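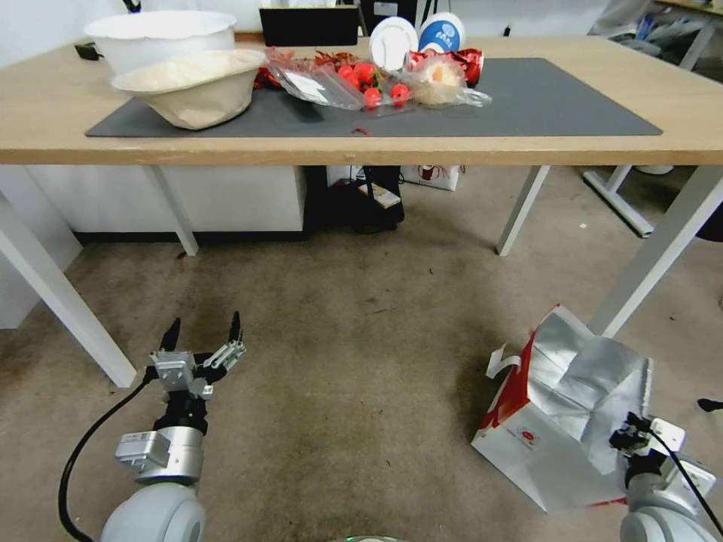
Table clearing cell, Floltell site: foil-lined bag in the right gripper, food items on the mat.

Visit report: Floltell, May 2018

The site runs 15 cells under the Kutetti scheme, each with a two-armed unit at a standard table. Clearing was formerly a shared duty at shift end. Staff now set out the load, log faults and change the grippers. Two operators told us they bend less and type more.

Loose items remain the slow part. Dried chillies spread over a mat take longer than a can or a paper cup, and Gowda, the integrator, gives no target for them.

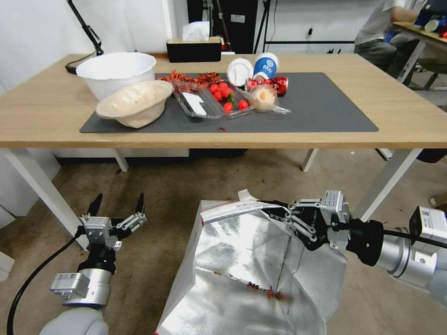

Staffing

One operator covers 5 cells. Retraining takes 32 hours.

Shares: 15 | Comments: 5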